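Progress report to the Zarei fund
Prundness Toy Library, Oct 17, 2018

We are well into the sorting stage now and it's going better than we dared hope! When we last wrote, the donated toys were still in sacks at the Watow hall. Since then 516 toys have been checked and listed, and 228 of those are ready to lend. The rest need a part, a scrub or a second opinion (jigsaws, mostly).

Your grant paid for the white tables and the plastic baskets, and we're delighted with both. A plain white top makes small pieces so much easier to spot. 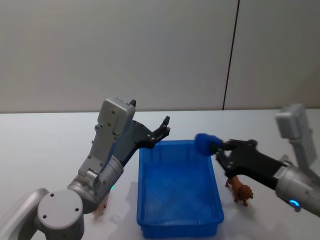 Each themed set gets its own basket, and families will borrow the whole basket and bring it back the same way. We have 18 sets made up so far. The farm and zoo animals came first and were great fun to do, though we did have a long debate over where the dinosaurs belong. They have their own set now.

The catalogue is coming along too. We settled on Zuvico for the lending records after trying 2 systems, and it copes nicely with sets that have lots of little parts.

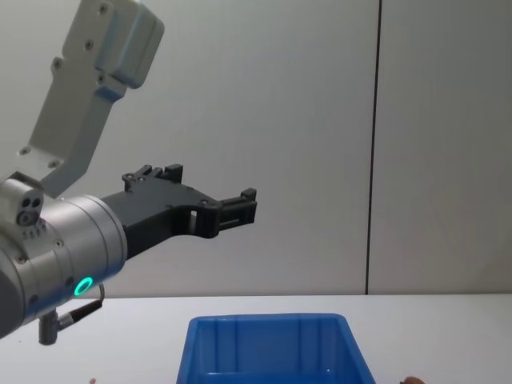 At the sorting table, Prundness.

Spending is on track. Baskets came in slightly under budget and we'd like to put the difference towards labels, if you are happy with that.

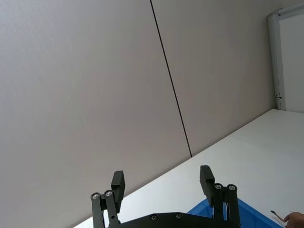 The first lending session is planned for November, on a Saturday morning. We still have to finish the labels, print the borrowing cards and write a short cleaning guide for families. You would be very welcome to come along and borrow a dinosaur.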